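README - brochure cell, wrist camera and gripper setup

Status: working, being tidied up. Last full pass through this file in September. Maintained by Bezawit Fikre, gripper notes by Anselmo Amaral. If something here disagrees with the label inside the cabinet door, trust the label and tell one of us.

What this covers

One arm, one two-finger gripper, one small wrist camera, one display stand. Setup, daily care, and the repairs we have had to do more than once. Does not cover the mobile base or the Wirholm conveyor, those have their own file.

Task in short: take a brochure from the stand, put it down, pick it up, put it back. Sounds easy. Printed stock is slippery and it bends.

Before you power up

Air off, e-stop in. Check the wrist cable by hand from the elbow down. It should have slack at full wrist rotation in both directions. If it goes tight, redo the strap at the forearm, do not just pull more cable through.
Look at the screws on the gripper plates. All of them, every morning. Snug with the short driver, no power tools. Thread locker is the blue one in the Faseck drawer.
Wipe the camera window. Dry cloth first. No solvent on it, we lost one window that way already.
E-stop out, home the arm, wait for the camera feed before you jog anything.

Gripper settings

Force: 15 percent for single brochures. 30 for the thick catalogs. Anything over that leaves a dent in the cover.
Speed on close: slow. Speed on open can be whatever.
Finger pads: check for shine. Shiny pad = no grip. Rough it up with the gray scuff pad, two strokes, or swap it.
Pad swap interval is 1,000 cycles. Counter is on the second page of the pendant and does NOT reset by itself, reset it after you swap.

Camera

Fixed focus, set for close work at the fingertips. Far background will be soft and thats fine. Do not turn the lens ring to "fix" it. If the fingers themselves are soft then the lens has moved, see Repairs.

Exposure is locked. The auto setting hunted every time a dark cover came near the lens and the clear pane washed out.
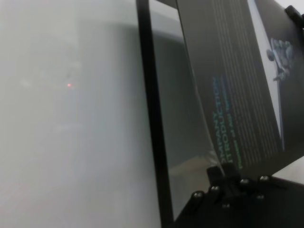
Wrist view, finger up against the lower edge of the company introduction brochure, next to the clear pane.

Good reference for finger position. One finger sticks up near the middle of the gripper and the screw heads are easy to check from the same view. If yours looks very different after a remount then the bracket is on crooked, loosen and square it before you teach any points.

The clear pane is the hard part. It picks up reflections and the depth estimate is junk through it. Teach the approach off the brochure edge, never off the pane. Text on the cover running sideways is not an error, leave the image rotation alone in the config.

Repairs

Finger wont open all the way. Paper dust in the slide. Take off the outer plate, brush it out, one drop of the light oil, wipe, refit. Plate screws go in loose first then tighten corner to corner.

Camera feed drops when the wrist turns. Connector, nearly always. Reseat and re-strap. If it comes back within a day replace the cable, spares are in the Romeck box on the bottom shelf, 12 left at last look.

Lens moved. Put the focus card in the fingers, turn until the small print is readable, paint pen mark across the ring and body. Then redo hand-eye calibration. Yes the whole thing.

Brochure slides down during lift. Pads, then force, in that order. Dont go straight to force.

Grip point is off after a crash. Check finger alignment with the Hämäläinen gauge block before touching software. Bent finger = new finger, Anselmo has tried straightening one and it was never right agian.

Still to do

- Proper strain relief at the wrist
- Matte film on the pane? ask Bezawit, she has samples
- Spare finger set is down to one, order more
- Write up the calibration steps, right now they are only in the notebook by the pendant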